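Bench Tips: Getting Through a Day of Gripper Recording

Filed under: workshop, tidying tasks, sore thumbs

We have put 3,273 takes of "put the thing in the bin" on the Meltwood drive since March, and 634 of them are garbage. Most of the garbage is mine. A few habits that would have saved me the trouble:

Empty the bin before every take. You will forget. Then the model learns that bins come with a glue stick in them.

Wipe the handles at lunch. Hand lotion and trigger grips do not mix, as Mahmoud can tell you at length.

Run your cables down along the forearm and off the front of the table. Across the table, they end up in every take, and sooner or later one of them goes in the bin too.

Tubes are worse than boxes. Pinch a full one near the cap and it swings. Pinch it in the middle and you find out how well the cap was screwed on. Baking soda paste takes toothpaste off gripper pads. Nothing I own takes it out of carpet.

Keep the idle hand in view and keep it still. Aqeel likes to conduct an orchestra with his, and we threw out some 262 takes before anyone had the nerve to bring it up.

Move the bin between takes. Left, right, a bit crooked, hanging over the edge a little. If it sits on the same spot all morning, you are teaching a location.

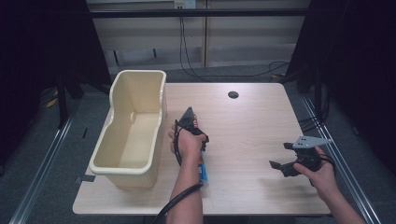 Go slower than feels natural, but don't stop to think in midair. A pause gets learned like everything else. Toshiko's rule is to decide where the thing is going before you squeeze, and her takes are the ones we show new people.

Fumbles: if you drop something and pick it up again cleanly, keep the take and tag it "recovered." If you drop it and swear, keep it anyway, there's no microphone.

Label as you go. I once left a whole batch for 5 p.m. and named half of it "tube again." Josefina still has the printout on her door.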